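Folding jerseys so the number doesn't crack

Posted in Laundry & Clothing Care
53 replies hidden, showing best 2

putetov_home
I help with uniforms for a youth basketball team and we get the jerseys back at the end of the season in November. They are polyester with big heat-pressed numbers front and back. I wash them, fold them and put them in a storage tote until the next season. When I opened the tote this year, 2 of them had a line running straight through the number where the fold had been, and on one of those the digit is starting to lift. Is there a way to fold a jersey so this doesn't happen, or do they all have to be on hangers? I don't have closet space for a whole team. Also, does it matter what surface you fold on? I have been using the couch, as the table is usually covered.

Rüdiger Brinkmann
You don't need hangers. The crease is what does the damage, so fold around the number.

Lay the jersey face down and smooth it out from the middle. Bring each side in toward the back, just far enough that the fold lands outside the digits. On small sizes with wide numbers you may only be able to bring in an inch or two, and that is fine. Then fold the bottom hem up once, below the number if there is room. Turn it over and the number should be flat on top.
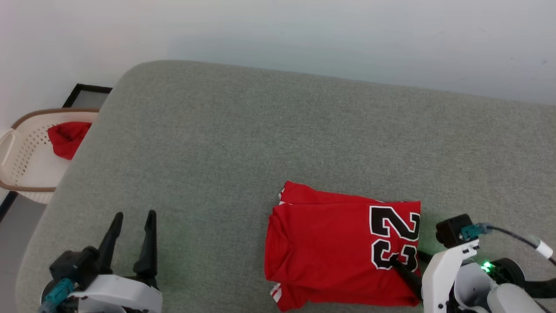

Gullow Community Help, Laundry & Clothing Care team

With a red 23 folded into a block like that one, the digits face up and you can read the number sideways. The fabric is bunched a little on the left, which I would smooth out before it goes in the tote. A few soft wrinkles in the plain part of the fabric will fall out when somebody wears it. A hard line across the print usually won't.

The couch is OK. The one problem with a soft cushion is that it gives when you press, so the folds come out less sharp and the bundle slides around. Hold the number flat with one hand and fold with the other. Keep the basket off to the side so you have the full width of the cushion.

For storage, put a sheet of parchment paper or plain tissue between jerseys so that print never touches print. Don't stack them high. I keep the tote in a hall closet, as an attic gets hot enough to soften the adhesive.

For the digit that is lifting, turn the jersey inside out, put a cotton cloth over the spot and press with the iron on low for a few seconds. Let it cool before you touch it. If it still lifts, take it to a print shop.

flukunico
roll them. I roll all of ours, number on the outside, and stand them up in the box. never had one crack but ours are only 2 seasons old. also make sure they're 100% dry first and skip the dryer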